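# Recording drawer demonstrations by teleoperation

Applies to the single-arm Salen cell with a parallel gripper and one fixed camera. Last revised 13 Jul 2024.

This page covers one task: opening and closing a small drawer with a pull handle. It assumes the arm is already calibrated, the leader device is paired, and you have completed the basic motion exercises. If you have only worked with pick-and-place tasks, read the section on contact before you record anything. Articulated objects punish habits that pick-and-place tolerates.

## Before you start

Set up the recorder first and the workspace second. The recorder takes longer to settle, and any fault in it is easier to find while the table is clear.

1. Start the Paucar recorder and load the drawer profile.
2. Confirm that joint positions, gripper width, wrist force and camera frames are all being logged.
3. Move the leader by hand and watch the follower for lag. Visible lag usually means a second viewer is open on the same stream.
4. Set the gripper force limit to 42 percent. The default of 69 percent is meant for rigid parts and will drag a light cabinet across the table.
5. Save a test recording and play it back in full. A file that opens is not proof that every channel was written.

Place the cabinet with the drawer facing the open part of the workspace. Leave room for the full travel of the drawer plus the depth of the gripper behind it. The usual mistake is to allow for the drawer alone, and the wrist then reaches its joint limit halfway through the pull.

Do not clamp the cabinet. The policy is expected to work on an unclamped one, and a clamp hides sideways forces that would otherwise show up as the cabinet turning.

## Choosing a grasp

A handle that swings on a hinge bar changes position as soon as it is touched. A fixed knob does not, and a grasp learned on one does not carry over well to the other. Decide how you will take hold of the handle and use the same method for a whole batch.

Two methods are accepted:

- **Pinch.** Close both fingers on the lower bar of the loop. It is slow to line up but gives good control in both directions.
- **Hook.** Put one finger through the loop and pull with the gripper partly open. It is faster and tolerates poor alignment, but it can't be used to push the drawer shut.

Label the batch with the method. Mixed batches train badly, and they are tedious to separate afterward.

## The approach

Bring the gripper down beside the cabinet, away from the handle, and then travel in at working height. A straight descent onto the handle looks efficient but often ends with a fingertip on top of the bar, which presses it down and loads the hinge.

Stop short of the handle for a moment before making contact. The segmentation script uses low velocity to find the boundary between approach and grasp, and without the pause it places the boundary at random. A count of two is enough. Longer pauses teach the policy to stall. 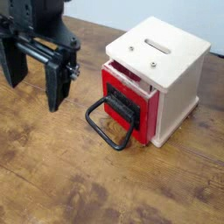

Keep the fingertips clear of the table during the whole approach. Light scraping is hard to hear over the fan, but it appears in the wrist force channel as a low, uneven signal, and it masks the first contact with the handle. If you see it during playback, raise the working height by 3 mm and record again.

Watch the finger on the far side of the gripper as well as the near one. The fixed camera favors the near finger, and operators tend to align that one and forget the other. Check the far finger directly by eye before closing.

## Contact and pull

Close slowly until the force trace rises, then wait for it to level off. With the pinch grasp, the handle will shift a little as the fingers meet it. Let it shift. Correcting for it with the wrist produces a twist that the policy will copy on every attempt.

Pull along the drawer's own axis. If the cabinet is placed at an angle to the arm base, that axis is not aligned with any axis of the leader device, and your hand will want to follow the device. Two things help:

- Turn on the tool-frame mode in the profile and rotate the tool until one axis matches the drawer side.
- Pull in one continuous motion at a steady speed. Short tugs make the drawer rack in its opening.

When the drawer binds, stop pulling. Push back slightly until the side load drops, and continue. Keep this in the recording if the recovery is clean — recoveries are useful, and there are never enough of them. Discard it if the cabinet moved more than a finger's width.

Stop the pull before the drawer reaches the end of its travel. Most small drawers have no end stop, and one that comes out fully ends the episode.

## Closing the drawer

Release the handle completely before starting the close. Back off far enough that the loop can drop freely, then close the fingers and push on the drawer front with both fingertips.

Push near the middle of the front, just above the handle plate if there is space. Pushing on the plate itself works, but the loop can end up trapped between the fingers and the drawer. Finish with the drawer front seated, hold for one second, and retreat along the same line.

Opening and closing are recorded as separate episodes. Do not join them, even when the close follows directly from the open.

## Starting states

Half of each batch should start with the drawer shut. For the rest, start it partly open by different amounts. A policy trained only on shut drawers will approach an open one as if the handle were still at the cabinet face, and will strike it.

Vary the cabinet position and angle between episodes as well. Move it by hand, and keep your hand out of the camera view before pressing record. The Zasari checker rejects any episode in which skin tones appear in the first 2 seconds.

## Reviewing the batch

Play every episode once at double speed, then inspect the force trace. Reject an episode for any of the following:

- the gripper touched the cabinet body during the approach
- the handle slipped out and was taken again without a clear retreat
- the force limit was reached for longer than a moment
- frames are missing from any channel

A slow episode is not a reason for rejection. Playback speed is normalized later.

Export accepted episodes to the Bremau store with the grasp method in the batch name, for example `drawer_pinch_open` or `drawer_hook_open`. Rejected episodes stay on the local disk until the October cleanup and can be recovered before then with the `restore` command.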